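Section 4: Setting up and adjusting your Henriques sliding hangar doors

Right, so by now you should have the bottom track down and the floor guides bolted in (that was Section 3, and if you skipped ahead, please go back, I'll wait). This section takes you through hanging the leaves, getting them to run true, and setting the seals. It's written for the three-leaf manual model, the one we sell to flying clubs and farm strips. If you've bought the powered version, do everything up to step 14 and then switch over to the Prurkeck drive booklet that came in the motor crate.

I've hung a lot of these doors, mostly in sheds that were older than me, and I've tried to put in the stuff I'd tell you if I were standing on your apron with a cup of tea.

Before you start

You'll need three people for the lift, a telehandler or a decent forklift with a spreader bar, a laser level, a torque wrench, two long pry bars, and the bag of shims marked B. Put the shims somewhere sensible. They're small and grey and they love a gravel apron.

Pick a calm morning. I like to be lifting by 7 am and finished with the hanging by lunch, before the sea breeze or whatever you get out your way comes through. A door leaf is basically a sail with hinges on your patience.

CAUTION: Do not lift a leaf if the wind is gusting enough to move the tag lines by itself. Lay the leaf flat, strap it down and come back later.

Move the aircraft out. All of them, including the one with no engine that hasn't been shifted since the club bought it.

Hanging the leaves

1. Check the top guide rail with the laser from one end of the opening to the other. You're allowed 3 mm of variation over the full run. If you've got more than that, loosen the brackets and fix it now, while there's nothing in the rail.

2. Sweep the bottom track, then sweep it again. Run your hand along the inside edge (gloves on!) and file off any weld spatter you find.

3. Fit the wheel carriages to the bottom of the first leaf while it's still lying on the trestles. The carriage with the yellow paint dot goes at the leading edge.

4. Leave the carriage bolts finger tight. I know it feels wrong. You need the play later on.

5. Attach the spreader bar at the two lifting eyes and clip a tag line to each bottom corner. One person per line, one person on the machine, and the person on the machine takes signals from one of the others only. Decide who that is before you leave the ground.

6. Raise the leaf until it's upright, stop, and let it settle. Check that the shackles are sitting straight.

7. Walk it over to the track and lower it until the wheels are just above the rail. Tip the head in by hand so the top rollers line up with the guide, then lower the rest of the way.

8. Put the temporary pins in the head before you take any weight off the spreader bar.

CAUTION: The leaf is not held at the top until both temporary pins are in. Keep everyone out from under it and out of the line it would fall in, on both sides of the doorway.

9. Do the same for leaves two and three, working from the back rail to the front.

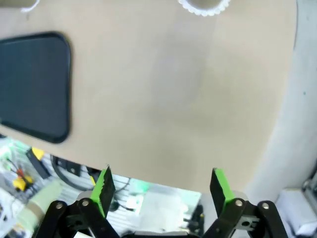 10. With all three leaves hanging, roll each one slowly along its full travel with the pins still in. You're feeling for tight spots. Mark them on the track with chalk and write down which leaf it was, or you'll be arguing over it after lunch.

NOTE: A tight spot that shows up on every leaf is in the track. A tight spot that only shows up on one leaf is in that leaf's carriages. I've seen people pull up a perfectly good rail over one cranky wheel, and one of those people was me, at Dinham, in July, in sleet.

Getting them to run true

11. Park each leaf in the middle of the opening and put the laser on the leading edge. If it leans, shim the carriage on the low side using the B shims. One shim at a time, roll it back and forth, check again.

12. Once it's plumb, torque the carriage bolts. The setting is stamped on the carriage plate, so use that figure and not one off the internet or out of an older manual, as the bolts were changed when the new carriages came in.

13. Check the gap between the leaves. It should look the same at the top as it does at the bottom. If it opens up towards the head, you've got a top roller sitting proud, so back off its locknut, wind the roller in half a turn and have another look.

14. Take out the temporary pins and swap in the permanent keepers straight away. One leaf at a time, please.

Now give it a push. A leaf that's been set up properly should move off with one person leaning on it, and keep rolling a bit once they stop. Ours weigh 770 kg each in the standard cladding, so "keep rolling" is something to respect. Have a mate at the far end, and fit the end stops before anyone starts showing off.

CAUTION: Never run a leaf without both end stops bolted in, even just for a quick test.

Setting the seals

The brush seals come in a long cardboard tube. Lay them out in the sun for an hour first if you can, they come out of the tube with a curl in them and they're a pain to fit that way.

15. Start at the bottom of the leading leaf. The bristles should just brush the concrete. If they're bent right over they'll wear out in one season and the door will feel heavy.

16. Work up the sides, pushing the seal into its channel with your thumb or a bit of scrap timber. Don't use a screwdriver, you'll split the backing.

17. Leave the head seal for last, and cut it a touch long. It shrinks a little over the first winter.

18. Close the doors fully, stand inside, turn off the lights and look for daylight. A thin line at the floor is fine. Anything you could post a letter through needs another go.

NOTE: If your slab falls away for drainage you may want the deep brush. The strip at Mastville has a slab like that, and the standard brush left a wedge of daylight at one corner that every swallow in the district knew about. The deep brush sorted it, and it uses the same channel.

Locks and wind pins

19. Fit the drop bolts on the inside of each leaf, with the handle at whatever height suits the people who'll use it. The pre-drilled holes put it at 900 mm, and most clubs leave it there.

20. Close the doors, drop the bolts and mark the floor. Drill the sockets, blow out the dust and grout the sleeves in. Give the grout overnight.

21. Hang the wind pins on the chains by the personnel door, where people will see them on the way out.

The wind pins matter more than the locks. In a good blow the leaves want to walk along the track, and the drop bolts alone aren't meant to stop that. Get into the habit of putting them in every evening, even when it's dead still. My old boss Eugeniusz Dudek used to go back out in his slippers to check them, and I've turned into the same sort of person.

After the first month

New doors settle. The track beds in, the cladding relaxes a bit, and bolts that were tight on the first day might not be any more. After roughly a month of normal use, go back and do these:

22. Re-torque the carriage bolts to the figure on the plate.

23. Roll each leaf end to end and listen. A steady rumble is normal. A click once per wheel turn means there's something stuck to the tread, usually a bit of gravel.

24. Grease the wheel bearings through the nipples on the outside face, two pumps each, and wipe off what comes out. Leave the track itself dry, grease on the track just collects grit.

25. Check the end stops for cracks in the paint around the welds, and ring us if you find any.

Write the date of this check on the card inside the personnel door, next to the serial number. When you phone up for parts we'll ask for both, and it saves you walking back across the apron in the rain to look. Section 5 covers the personnel door itself, including how to change the closer over if you need it to swing the other way.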